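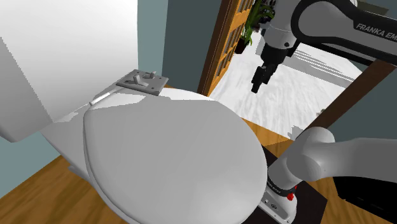

Simulated bathroom with the arm beside a closed toilet lid, from the Lilau task set.

Research Engineer, Simulation-Trained Manipulation (fixed term)

The Sotance manipulation group is hiring a research engineer to extend Lilau, a method for training arm policies in rendered household rooms and running them on hardware without further tuning. The appointment is for 2 years and starts in December. The post reports to Debashish Ekanayake.

Background

Lilau trains a single policy on tasks that involve hinged and sliding parts: lids, doors, drawers, cupboard fronts. Each training room is generated from a floor plan, furnished automatically, and rendered with the arm model placed within reach of the target part. The policy receives camera images and joint positions and returns end-effector motion. It is not given the hinge axis, the mass of the part, or the friction at the joint.

The current training set contains 1,825 rooms. A held-out set of 113 rooms is used for evaluation only and shares no floor plan with the training set. For each held-out room the policy is run from several starting poses, and a run is scored as complete when the part reaches the target angle or travel without the arm exceeding its contact force limit.

The main result to date is that varying hinge placement and joint friction during training matters more for transfer than varying surface appearance. Policies trained with fixed hinge parameters and heavy texture variation do well in held-out renders and poorly on hardware. The gap is largest for toilet lids, where the arm has to work close to a curved rim with a wall or tank limiting the approach from one side. We do not yet have a satisfactory account of why the gap is smaller for cupboard fronts of similar weight.

Two software components support the work. Sindo generates and furnishes the rooms. Tosh schedules training and evaluation jobs and stores the logs. Both are written in Python, with the contact code in C++.

Duties

Extend Sindo to place the arm base in narrow rooms, including rooms where an open door reduces the free floor area.

Measure lid and door friction on physical fixtures and fit the simulated joint models to the measurements.

Run the hardware evaluation. Each policy release is tested over 800 trials, logged with joint torque and video.

Maintain the failure log. Every incomplete run is assigned a cause from a fixed list, and the list is revised when too many runs fall under "other."

Contribute to papers and to the public release of the room set. Authorship follows contribution, and engineers are listed on the same basis as research staff.

Required

A degree in robotics, computer science, mechanical engineering or a related field, or equivalent work experience.

Working knowledge of at least one physics simulator, including its contact settings.

Experience running a torque-controlled arm. Seven-joint arms are preferred; we use Franka Emika models in simulation and on the bench.

Good Python, and enough C++ to read and repair existing code.

Ability to write a clear test report.

Useful but not required

Experience with system identification, procedural scene generation, or imitation learning. Familiarity with rendering pipelines is helpful for the Sindo work. No prior publications are needed.

Conditions

The position is full time and on site. Hardware work cannot be done remotely, but analysis and writing can be done from home by arrangement. Bench sessions are normally booked between 9:00 a.m. and 4:00 p.m. Travel to one conference per year is covered. An extension beyond the fixed term depends on funding and should not be assumed.

How to apply

Send a resume, the names of two references, and a one-page account of a simulation result that did not hold on hardware, stating what was measured and what was changed afterward. Code samples are optional. If you include one, choose something you wrote alone and keep it short.

Shortlisted applicants will be given a small set of logged runs from Tosh and asked to assign causes to the failures. The exercise is followed by a technical interview with Debashish Ekanayake and two members of the group. References are contacted only after the interview.

Applications go through the Sotance careers page under the title "Lilau Research Engineer." Questions about the method or the equipment may be sent through the same page and will be passed to the group.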